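Section 4: Setting Up Your Sorting Bins
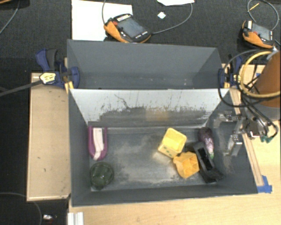 Two gray bins, front and back, with six mixed items in the front one.

Welcome to the fun part! By now your Cadovero kit is unpacked and the bench is clear, so you're ready to set up the bins and put your first mixed batch into them. Sorting goes much faster when the items start out well placed, and a good batch makes the whole session more interesting. Plan on 15 minutes for your first setup. After a few tries you'll do it while the kettle boils.

What you need

Two deep bins of the same size
Six small items of different shapes and colors
A soft dry cloth
A damp cloth with a drop of dish soap
The Pelkonen batch card that came in the lid pocket (optional, but handy)

4.1 Placing the bins

1. Wipe the bench and let it dry. Crumbs under a bin will make it rock, and a rocking bin is surprisingly annoying.

2. Set the first bin toward the back of the bench. Push gently on each corner to check that it sits flat.

3. Set the second bin directly in front of the first, with the short gap marked on your batch card. You should be able to reach the floor of both bins without leaning on a wall.

4. Decide which bin is "start" and which is "finish," and stick with it for the whole session. We like to start with the front bin, because that's the one you'll look into most.

Note: The bins can go side by side if your bench is shallow. Turn the batch card sideways to match.

Caution: Don't stack a loaded bin on top of another one. The upper bin can tip when you take something out of it.

4.2 Cleaning and checking the bins

1. Tip out any dust, then run the dry cloth over the floor and up all four walls.

2. Go over the floor again with the damp cloth. Stubborn marks on a sloping wall usually need a second pass.

3. Run the cloth along the top edges and look for snags. If it catches, set that bin aside and use the spare.

Scuffs and scratches are fine! A bin that gets plenty of use will pick up streaks on the walls and cloudy patches on the floor, and items sit in it just as well as they did on day one. Our test bench at Vustow has a bin that has been through 1,637 batches and it still gets picked first. Replace a bin only if it cracks or won't stand flat.

Caution: Skip scouring powder and steel wool. They roughen the surface, and after that it holds on to dirt.

4.3 Choosing a mixed batch

Have a good rummage for this one. Kitchen drawers and toy boxes are full of great items, and a batch with real variety is far more satisfying to sort than a pile of near-twins. Aim for:

At least one open cup or bowl. A square cup with rounded corners and a round cup with faceted sides make a lovely pair, since they belong together by type but look nothing alike.

Something curved. A U-shaped piece is ideal.

Something long. Black items are a good choice here, as they test how well you pick out shapes against a dark bin floor.

Something angular, with folds or ridges.

One item shaped like a fruit or vegetable. The eggplant shape is our favorite — wide at one end, narrow at the other, and cheerful in deep purple.

Keep the colors mixed as well. Two yellows that are close but not the same (a pale one and one that leans orange) will make you look twice, and that's a good thing.

Note: The full Gelov item list in the back of this manual has 86 suggestions, and 52 of them are things most homes already have.

Caution: Leave out glass, anything with a sharp edge, and real food. If small children will be nearby, leave out anything small enough to swallow.

4.4 Loading the front bin

1. Lower the items in one at a time. Dropping them chips the edges and sends round things rolling into the corners.

2. Put two items along the left side, one in the far corner and one in the near corner. Leave a little space between them.

3. Group the other four on the right. Let at least two of them touch. Sorting a cluster takes more thought than sorting a neat row, and it's a lot more fun.

4. Set the long item at a slant, so it doesn't run straight along a wall.

5. Tilt one of the cups, with its mouth still facing up. Tilted cups are trickier to grasp cleanly, so save this step for later if you're new to sorting.

6. Leave the middle of the floor open. You'll use that space to slide items apart when two of them get in each other's way.

7. Look straight down into the bin. Every item should show at least partly from above. If one is hidden, nudge its neighbor over.

Note: Items will shift a bit if the bench gets bumped. There's no need to put them back exactly — just check that the middle is still open.

4.5 Before you start

Run through these quick checks:

Both bins are flat and steady
The finish bin is empty
All items are resting on the floor of the start bin
Your batch card is filled in, if you're using one

Want to keep the same batch for another day? Write the items on the card and mark each one's corner or side. We leave ours set up on Thursday and come back to it after the weekend with fresh eyes.

Go on to Section 5, Sorting by Shape. Color sorting is covered in Section 6.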